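Zutorar Packing Room: Wrap, Bins and Bench Gallery

This gallery covers the wrap and container stock used at the Zutorar packing room. It is meant for people setting up a similar bench, and for anyone ordering replacements who wants to see what the items look like in place. Storage, cutting and labeling notes are included where they apply. Dimensions are given only where we have measured them ourselves.

The bench standard is simple. The work surface is white, so that clear materials show their edges and any loose scraps can be found before the next order is started. Small items go in mesh baskets. Rolls in use are normally laid on the surface with their length parallel to the far edge.

1. Cling film, long roll
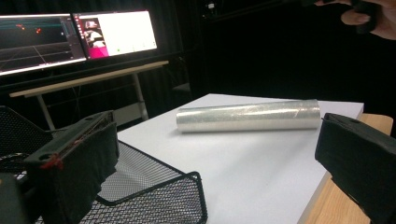

Clear cling film roll on the white board, black wire mesh basket at the near side.

Film of this type is used for bundling small parts and for closing open-top containers before they go on the shelf. It is not used for pallets. We stock two widths from Gindovham, and the wider one goes to the main bench. Full rolls are stored flat in their cartons, no more than 5 cartons high. Opened rolls go back into a paper sleeve at the end of the day to keep dust off the outer layer.

Creases in the outer wraps are normal on a roll that has been handled. They pull out under tension in most cases. If a fold carries through more than a few layers, unwind and discard until the film runs clean. Check both ends of the roll for nicks before use. A nick at the end becomes a tear across the full width once the film is stretched.

For hand wrapping, pull the film low and keep it square to the item. Overlap each turn by half the width. Three turns are enough for a bundle that stays in the building. Bundles that leave by truck get five, with the tail pressed down on the underside.

2. Clear containers

Clear rectangular containers hold sorted parts between picking and wrapping. The reason for using clear stock is that contents can be checked from the side without lifting anything down. We changed over from gray bins in June, and the old bins are now used only for returns.
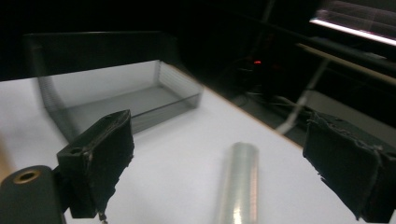

Containers are wiped inside and out before they are filled. Use a soft cloth and plain water. Solvent cleaners will haze clear plastic, and a hazed wall defeats the purpose. Scratched containers are moved to the lower shelves and used for bulk items such as ties and caps.

Fill to three quarters of the height at most. Film stretched over a heaped container will sag into the contents or lift at the corners. Run the film across the short side first, then the long side, and press it against the outer walls. One label goes on the short wall, below the film line, so that it stays put when the film is cut away.

The room currently holds 166 clear containers in rotation, with 8 spare at the end of each rack. Part counts above 2,000 pieces are split across two containers and both labels carry the same order number.

3. Baskets and surface

Mesh baskets are used for cutters, tape and marker pens. Dust falls through the mesh, so lift each basket and wipe underneath at the end of the shift. Baskets with bent rims should be pulled from use, as the wire ends catch on film.

The white board can be lifted off the table for cleaning. Check that it sits flat when it goes back. Do not cut directly on it. Cutting mats are kept with the Steinbach trimmer at the end of the room.

Related galleries: Zekari shelf labels; Carton sizes and inserts; Returns bench.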